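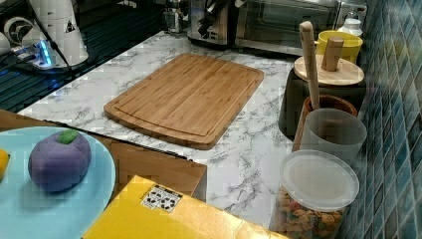 Nhyira Appiah wrote:
Take the 6 am ferry to Stisia and don't let anyone talk you into the 11. The 11 is full of day trippers and the queue for the Kaimal shuttle at the other end will eat your lunch hour. We did it in July with two kids and a cooler.

gullwatcher45 wrote:
Disagree, politely. The 6 am gets you to Stisia before a single thing is open, including the toilets. You then sit on a bench facing a closed bakery, which is a kind of holiday, I suppose. I've done the 11 four times and waited for the shuttle once.

sandytoes wrote:
Which of you is staying overnight, though? We've got three nights at the Reka cabins and check-in isn't until 3. If I get off the boat at dawn with a toddler and all our bags I'll be divorced by morning tea.

Nhyira Appiah wrote:
Reka will hold your bags at the office. Ring the day before and ask for it to be written down. If it isn't written down it didn't happen.

muddyboots_mal wrote:
Can confirm re: writing it down. We rang, got a very cheerful "no worries", and arrived to find the office locked and a sign with a phone number on it that rang inside the locked office. Lovely cabins otherwise. Number 19 has the view, number 18 has a view of number 19.

Dela Quartey wrote:
Everyone's ignoring the road. It's 178 km round the inlet, sealed the whole way now except the bit at the Kaimal turnoff, and you have your own car when you get there. We left after breakfast and were on the beach with sandwiches by one.

gullwatcher45 wrote:
The bit at the Kaimal turnoff took my exhaust, Dela.

Dela Quartey wrote:
Slow down, then.

gullwatcher45 wrote:
I was behind a caravan. I have never been slower in my life.

sandytoes wrote:
What did the ferry cost you with a car? The Trellent website gives me one price on the first page and a different one at the checkout, and I'm not emotionally ready for the second one.

Nhyira Appiah wrote:
We went as foot passengers. $45 each for the adults, kids free under five. The second price has the port levy in it. Trellent has been promising to fix that page since before my youngest could walk.

muddyboots_mal wrote:
Go on a Tuesday if you can. Cheaper fare, and the market's on at the Stisia wharf. Buy the smoked trout. Avoid the man with the wind chimes unless you want to own wind chimes. We own wind chimes.

sandytoes wrote:
Right, booked. The 11, foot passengers, shuttle to Kaimal, bags straight to the cabin at 3. Sorry, Nhyira. I did ask for number 19 and was told they'd "see".

Nhyira Appiah wrote:
Did you get that in writing?

Back to top | Contact the moderators | Thread views: 2294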